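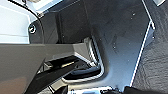 What do you use to get dust off dark grey plastic trim without scratching it?
A soft dry brush first, then a barely damp microfibre cloth.

orest_t
Agree on the brush. I wouldn't put a wet cloth near any opening in the panel.

tuncer29
Disagree, a brush just moves it about. I use the vacuum on low.

orest_t
Vacuum nozzle marked mine in November. Not doing that again.

keltow_baris
Cotton bud for a shiny rim. Polish leaves white bits in the corners.

tuncer29
Fair point on the polish.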